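Trabajo de curso: prensa local y crónica judicial
Resultados y dudas

Revisamos 300 noticias de tribunales publicadas en dos diarios digitales, Arkel y Nelau. Queríamos saber si la sentencia recibe tanta atención como la detención. En solo 7 casos encontramos la noticia del fallo. El dato llama la atención, pero desconfiamos de él: el buscador de Nelau falla a menudo.
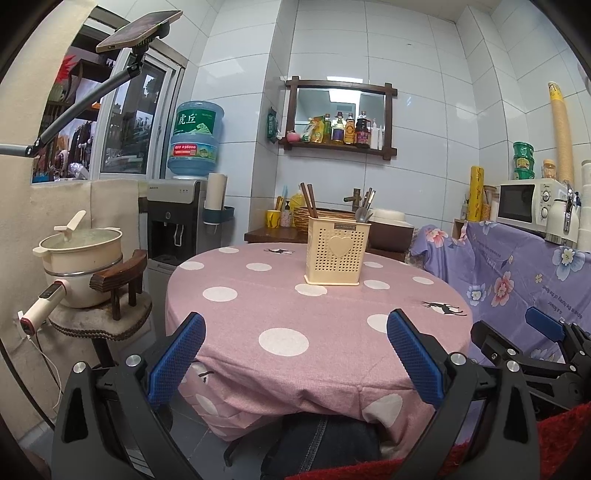
La presunción de inocencia aparece en casi todos los textos - como fórmula, al final. El titular suele decir otra cosa. Nuestra ficha de análisis la discutimos en cocinas como esta, con mantel rosa de lunares blancos y gatos negros, y se nota: 4 de las categorías se solapan y dos codificadores rara vez coincidían.

Tampoco nos convence la encuesta de Rakena que cita toda la bibliografía. Son 1,371 respuestas, sin explicar cómo se eligieron.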